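4.2 Seat product consistency on thin long-haul routes

The second data set covers 529 scheduled departures between Horkatum and Laston, all in the month of February. Each departure was coded by the cabin layout advertised at booking and by the layout flown. A substitution was recorded when the two differed in seat type, aisle access or number of premium rows. Changes of aircraft registration within the same subfleet were ignored.

Substitutions occurred on 82 departures. They were concentrated on the overnight bank, where the inbound aircraft has a short turn and the carrier keeps no spare at the outstation. Following Radwan and Prydderch, we treat late swaps (inside the check-in window) separately from schedule-load changes, as passengers on late swaps have no practical chance to rebook. The regression includes load factor, lead time and a dummy for connections through Tralton.

Lead time has the expected sign. The Tralton dummy is not significant once load factor is entered, and dropping it leaves the other coefficients nearly unchanged. Fare class was tested in an earlier version of the model and removed, given that corporate fares on this route are poorly reported.

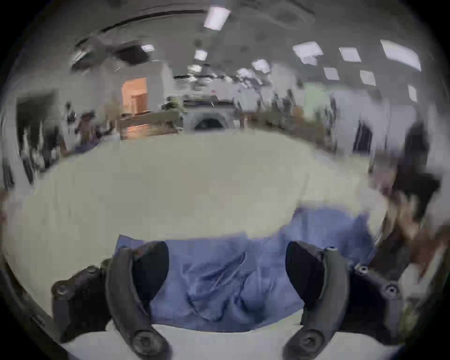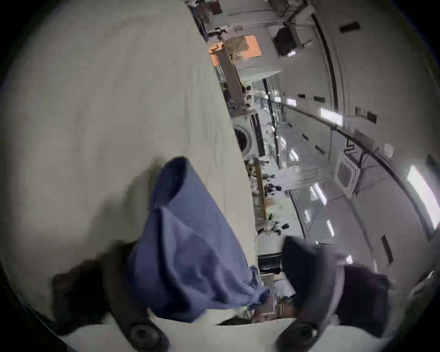
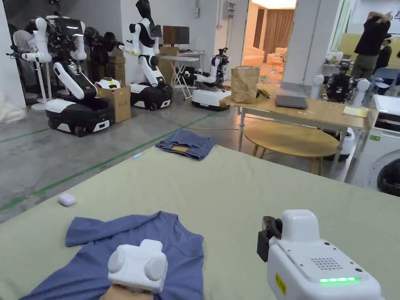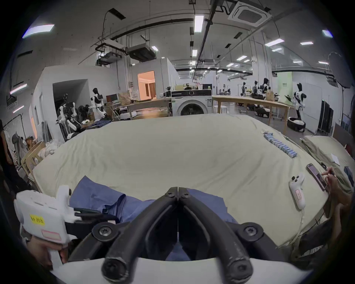
Figure 4. Hand-held grippers, blue fabric in several of the views.

Compensation was examined for the late swaps only. Cherkaoui, the larger of the two carriers on the route, refunds the fare difference when a passenger is moved to a lower cabin but pays nothing when the cabin name is unchanged and the seat is older. Most complaints in our sample fall into this second group. The carrier's conditions of carriage describe seat type as indicative, and the complaint records show that agents cite this clause in their first reply.

Two limits apply. Layouts flown were inferred from seat maps saved at departure, which may lag a change made at the gate. Charter rotations were also excluded, although they use the same aircraft and may explain part of the pressure on the overnight bank. Section 8 returns to both points.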